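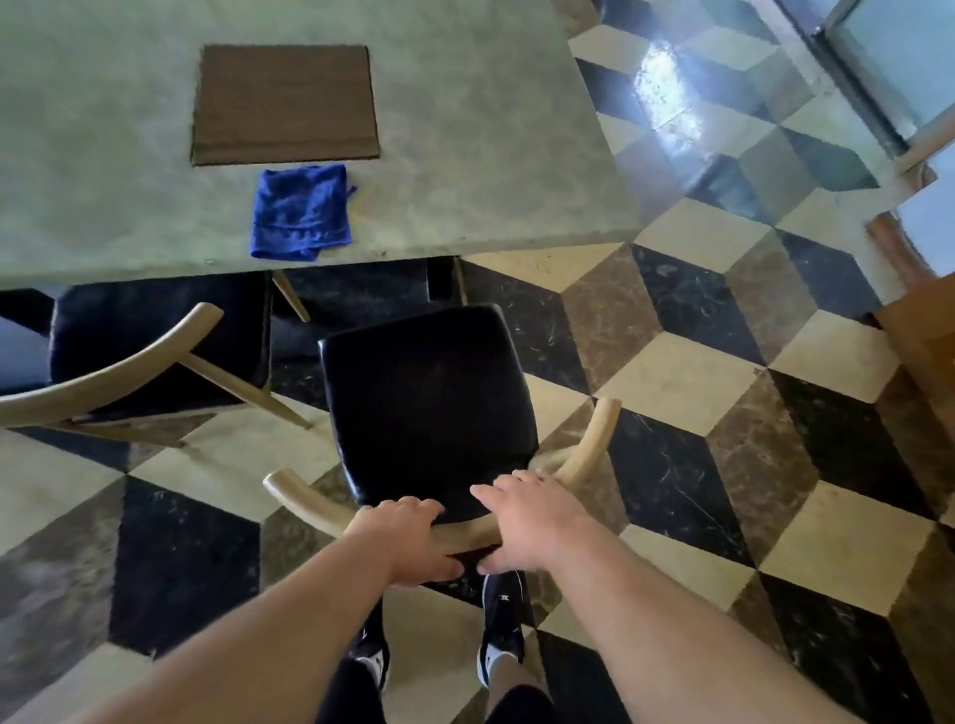 Photo: Trutero project, Denddale site. Chair task, head view.

Trutero chair set – README

Known fault, posted Nov 12, 2025

The set holds 1,967 clips of people moving chairs at a table, filmed from head height. It is used to train the Willent arm.

In February the arm failed a stop test at Denddale. It kept pushing a chair after the seat met the table edge. The force limit was set to 100 N and did not trip. We traced this to 15 clips with wrong end labels – "push" ran on past the point of contact.

Those clips are out as of version 3. Models trained on earlier versions should not be run near people. Retrain, then repeat the stop test with the chair blocked.

Not fixed: glare on the floor tiles still upsets the depth estimate.

Report label errors to the Hinojosa desk with the clip number.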